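Hose fault halts picking trials at Mernar
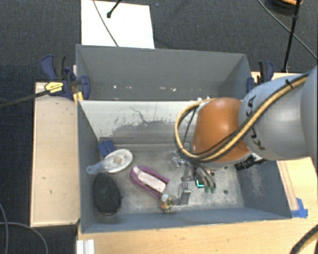 Bin-picking trials at Mernar's Hasidell site are on hold after an air line on the gripper came loose during a run in October, the company said. The arm dropped a part and made 2 more picks with no suction before an operator hit the stop. No one was hurt.

The fault came on pick 164 of the shift. Mernar blames a worn fitting, last checked 11 weeks earlier – the schedule calls for a check every 14 days.

Kvam, which supplied the gripper, is sending new fittings. A second cell at Wenddale is still running at reduced speed.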